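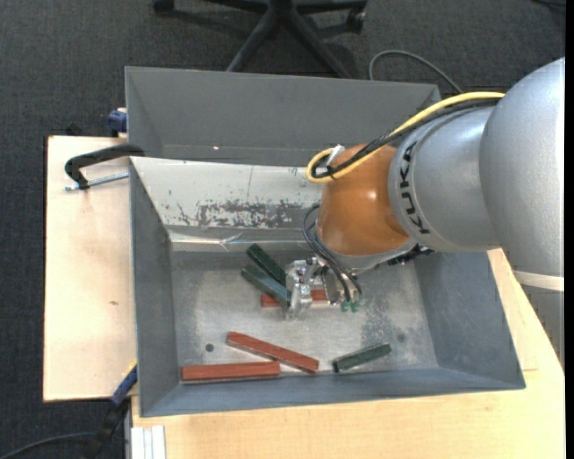 The KUKA arm at work over the block bin in the Flirside robotics room. Photo by Farah Wibisono

I spent most of Saturday in a back room at Flirside Community College watching a robot pick up little blocks, and I had a much better time than I expected to!

The robot belongs to the automation class, and the students have been getting it ready for the Korkelus Cup, the regional student contest that runs in October. The job sounds like something you'd give a toddler. There's a bin with red blocks and green blocks in it, all jumbled up, and the arm has to lift them out and drop them in a second bin, one color first and then the other. No person is allowed to touch anything once the clock starts.

"Everybody thinks the arm is the hard part," Hakim Yeoh told me. He's a second-year student and the team's unofficial boss (he'd say otherwise, but everybody asks him before they touch a setting). "The arm does what you tell it. It's the telling."

I got to see what he meant pretty fast. When two blocks lie right up against each other, there isn't much room for the jaws to get in. The program has to choose which block to go for, which way to turn the wrist and how far down to go, and a bad choice means the gripper either closes on air or grabs two at once. Grab two and you lose points. Drop one outside the bin and you lose a lot more.

The first run I watched went fine for a while and then the arm just stopped, hovering, like it had forgotten what it came in for. Aisyah Kwok, who writes most of the picking code, groaned and rolled her chair over to the laptop. She had changed one line before lunch — one! — and the program no longer believed in green. She changed it back and off it went.

The team calls its software Kusuma, after a street a couple of them used to live on, and this is the third version. The first two followed a fixed list of positions, so they only worked if the blocks were laid out exactly the same way every time. The contest judges tip the blocks in by hand, so that was never going to last. The new one looks at the bin before every pick and starts fresh.

I asked Aisyah how many practice picks they'd done this semester, figuring she'd shrug. She pulled up a log and told me they had passed 2000 the night before. Their best stretch without a miss is 12. What they want by contest day is a full hour with no misses at all, and she made a face when she said it, so I'm guessing that's a stretch.

Their teacher, Hendrik Sithole, mostly stayed over by the door with his coffee. He ran packaging lines at Fivora before he started teaching, and he told me he tries hard to keep his hands off the project. He did get up once, when the talk turned to running the arm faster. The class rule is that speed only goes up after a clean set at the old speed, and they hadn't had a clean set yet. There was some grumbling. The speed stayed where it was.

There are nine students on the team this year, up from five, and not all of them came in through engineering. Ibrahim Ekwueme is studying accounting and signed up because the class fit around his job. Now he's the one who keeps score at practice and goes through the failed picks afterward, looking for patterns. His latest finding is that a lot of the misses happen with blocks resting close to the wall of the bin, where the gripper has to come in at a funny angle. Hakim wants to fix that with new fingertips. Aisyah thinks she can fix it in code. They were still going back and forth on it when I left, and I didn't get the feeling it would be settled that day.

I did get a turn, sort of. They let me mess up the blocks before a run, and I pushed them into the meanest pile I could manage. Kusuma got all but one of them. I was weirdly proud of that one.

If you'd like to see it for yourself, the team is holding an open practice next Saturday from 3 p.m. in the robotics room, down the hall from the library. It's free, kids are welcome, and visitors will get a chance to mix up the bin between runs. The Korkelus Cup team list is already locked for this year, but Sithole says the spring class still has seats and you don't need to know any programming to sign up. Ask at the front desk for the form.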